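Posted August 15, 2021
Filed under: robots, complaints

So the bag-packing trial is over, and I have a fault log and a bad mood.

Some background if you missed the May post. Oker is the arm policy that Tài Đặng and I have been running on backpacks: open the zipper, put a thing in, close the zipper. The pitch was that it had learned from enough human packing to cope with any soft bag. I had my doubts then. Cloth sags and slides, and a zipper is a line that moves every time you touch it.

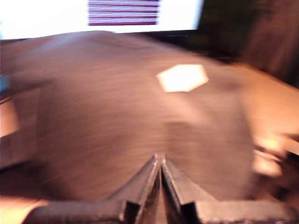

The fault is easy to state. When the wrist moves fast near the bag, the tracker loses the zipper, and the controller keeps going on the last position it believed in. It does not slow down. It does not complain. In the log the confidence value sits there looking healthy for 12 more control steps, pushing toward a seam that may have shifted by then.

Defne Ağca thinks this is a lighting problem. I don't buy it. We had the bag open on the desk in decent light and still got the same stale reading.

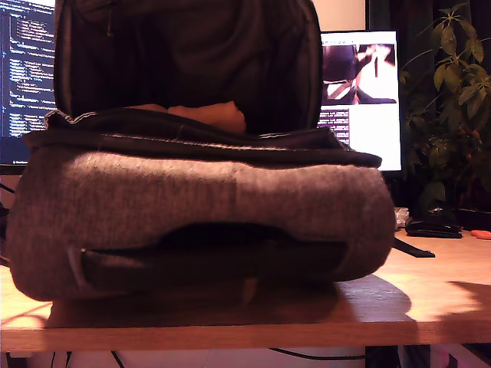 What bothers me more is the force limit. Sorkia, the safety layer, is supposed to stop the arm when it meets something it didn't expect. A padded bag gives way so gently that the limit never trips. You could lean on it all day. Fine for a bag, less fine if somebody has reached in to straighten the lining.

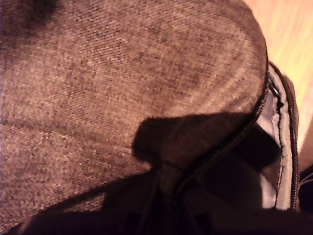 Simone Barros went through all 563 runs and marked 7 where the stale track and the force limit failed together. Her write-up is better than mine and a lot more polite. The vendor's answer was to "retrain with more data," which I have now heard from 2 different vendors about three different faults.

My own fix is dull: if the zipper hasn't been seen, stop. Tài says that will make the arm painfully slow. Good.

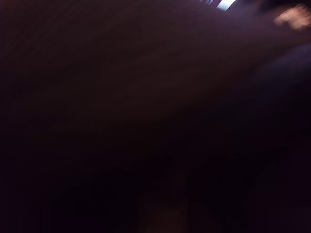 Wrist moving, almost everything dark. Try finding a zipper in that.

Merja Keskinen has asked whether we can still show it to visitors next week. I said yes, with the arm switched off. She hasn't written back yet.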